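Grultance House — Household Assistant (Furnished Rooms)
Part-time, 30 hours per fortnight, fixed term with possibility of extension

Grultance House is seeking to appoint a Household Assistant to join the team responsible for the daily care of its furnished rooms. The post is based in the Nevis wing, which contains bedrooms, dressing rooms and two small sitting rooms let to guests for short and medium stays. The successful applicant will report to the Head of Housekeeping.

The rooms are furnished in a decorative style, with painted and carved pieces that need regular and careful attention. Applicants should be comfortable with detailed work of this kind and should take some satisfaction in leaving a room in good order.

Main duties

The post holder will be expected to:

Wipe down dressing tables, bedside tables, shelves and window sills with the cloths provided, lifting small items and returning them to their places.
Dust carved work, including table edges, legs and mirror frames, using a soft brush where a cloth will not reach.
Clean mirrors and glass items without leaving marks.
Refill tissue boxes, soap dishes and jars.
Sweep and mop hard floors, and keep cables and power strips tidy and clear of walkways.
Change bed linen and towels between stays.
Record any chips, scratches or loose mouldings in the room book on the day they are noticed.

Cleaning sprays must be applied to the cloth and never directly to painted furniture. Full instruction on this and other matters will be given during the induction period.

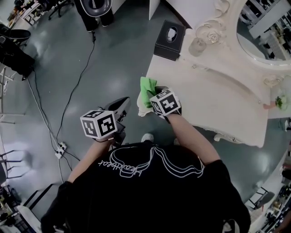

Page last changed: February 20, 2022

The dressing tables are among the pieces most often used by guests and account for a good part of the daily work. Each has a curved front with carved scrolls, and powder and dust settle in these if they are left. Tissue boxes, small jars and ornaments stay on the tables between stays and are to be put back in the same positions after wiping.

Person specification

Essential:
A steady and careful manner when handling furniture and small objects.
The ability to follow written instructions and to work without close supervision once trained.
Reasonable physical fitness. The work involves bending, reaching across furniture and carrying linen up one flight of stairs.
Good timekeeping.

Desirable:
Previous work in a hotel, guest house, residential home or similar setting.
Some knowledge of the care of painted or carved furniture.
Willingness to cover for colleagues at short notice.

No formal qualifications are required. Applicants who have gained their experience in their own homes, or in caring for a relative, are welcome to apply and should say so in their letter.

Terms

Hours are worked in the mornings, on a rota issued one month ahead. A short paid break is included in each shift. Work clothing is optional; those who prefer their own should choose plain, comfortable garments and flat, closed shoes. Cloths, brushes and gloves are supplied. Staff may use the Stüber Room for breaks, and lockers are available there.

The appointment is subject to two satisfactory references and a trial period of 80 working hours.

How to apply

Please send a letter of no more than one page, together with a list of previous posts and the names of two referees, to the Household Office, Grultance House, 34 Trakerport Road. Please quote reference 117 on the letter and on the envelope. Letters may also be handed in at the side entrance — the main door is for guests only.

Applicants invited to interview will be shown the rooms and asked to carry out a short practical task. Those who require any adjustment for the visit should mention this in their letter. Letters arriving after the last day of February will not be considered.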